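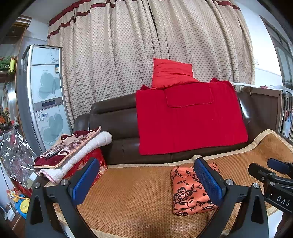 How often should the sofa and its bedding be checked in a lived-in sitting room? Once a month for the cloth and the mat, and twice a year for the sofa itself, with the loose covers off.

# Sitting room check, Wolcombe unit 20

Checked by: Kofi Darko
Month: April
Copy to: Tarmo Kļaviņa, Plikeck Lettings

## Sofa

- [x] Leather wiped with a damp cloth, no cleaner used
- [x] Feet level on the floor
- [ ] Gap behind the backrest vacuumed

Comment: the curtain hangs right behind the sofa and gathers dust along the bottom. Pull the sofa forward before vacuuming. I left it for the Friday visit.

## Woven seat mat

- [x] Rattan weave checked for broken strands
- [x] Cloth border checked for loose stitching
- [x] Underside brushed
- [ ] Non-slip strip fitted

Comment: the mat moves on leather when someone sits down heavily. Plandberg sells a strip by the metre, part 877. Don't use tape, as it marks the leather. Where the border wrinkles, smooth it by hand and press it under a towel on low heat if it comes back.
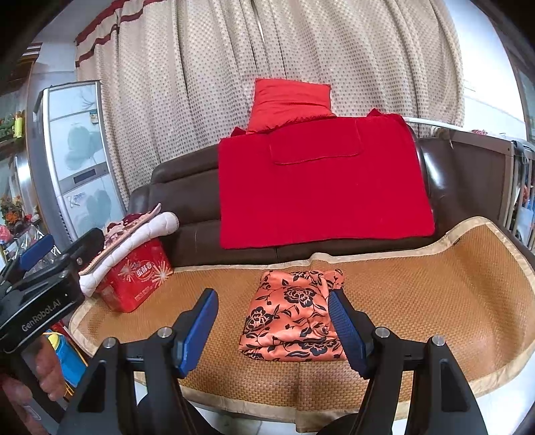
If a strand does break, trim it flush with nail scissors and note the spot on the back of this sheet. Pulling it will open up the weave next to it. Replacement mats are under order number 3743 and take over 20 days to come.

## Blankets, pillow and folded cloth

- [x] Red blanket over the backrest clear of the floor
- [x] Quilted pad aired
- [x] Pillow cover seams sound
- [ ] Floral blanket washed

Comment: wash the reds on their own the first time, cold. The orange floral cloth is shiny and should be folded loosely – hard creases are slow to drop out. Keep the stack to one end so there is room to sit. Small things get left on top of the bedding, so check before lifting it.

## Air conditioner and window

- [x] Front of the unit wiped
- [x] Nothing draped over it
- [ ] Filter rinsed and dried

Comment: Quezada did the last service and charged $720, filter included. Tarmo wants the invoice kept with this sheet.

## Shelf

- [x] Plant pots steady
- [x] No water marks on the wood

Comment: go easy on the watering – the shelf is above the air conditioner.

## Still to do

1. Vacuum behind the sofa.
2. Fit the mat strip.
3. Rinse the filter.
4. Wash the floral blanket.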